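Norno resets its virtual table cell after gripper drift

MESTVILLE — Norno has put its simulated dining table cell back into service after a week of setup work on the arm, the gripper and the room the arm works in.

The cell is a software copy of a robot arm in a home. The company uses it to try out pick-and-place routines before they are sent to the real arm in its Mestville shop. In January, engineers noticed that a routine that had been passing for months was closing the fingers off center. On the real arm, the same routine ran without trouble.

Dionysis Vlachopoulos, who looks after the cell, traced the fault to the tool offset, the setting that tells the software how far the fingertips sit from the wrist. The real arm had been fitted with longer fingers in the fall. The new length went into the shop controller but was never copied to the simulator, which was off by 6 millimeters.

"The arm was doing what we told it," Vlachopoulos said. "We had given it the wrong hand." 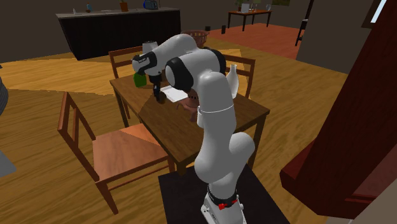

The simulated arm reaches over the table in Norno's virtual dining room, with its gripper pointing down. Render: Norno

Correcting the number took a few minutes. Checking it took longer. Vlachopoulos re-entered the base position, ran each joint slowly to its limits and compared the readings with a log from the real arm. He also redid the friction settings for the fingertips, which had been left at a default value when the cell was first built.

The team then ran 500 grasps with the table, chairs and small objects moved slightly between runs. The mark to pass is 95 percent. The first batch fell short because the arm's forearm kept touching a chair back that had been given too large a collision shape — a leftover from an older room file. With the shape trimmed, the second batch passed.

The room files come from Plerero, a small studio that builds interiors for simulation work. Norno keeps 800 of them and loads a different one each night. Each file now gets a collision check before it is added to the list.

Norno has also changed its upkeep routine. Any part swapped on the real arm must be entered in the simulator the same day, and the two sets of values are compared by a script at 6 a.m. If they differ, the night's results are held until someone signs off.

A second cell, based on the company's Mughal kitchen layout, is next in line for the same work. It uses the same arm on a taller base.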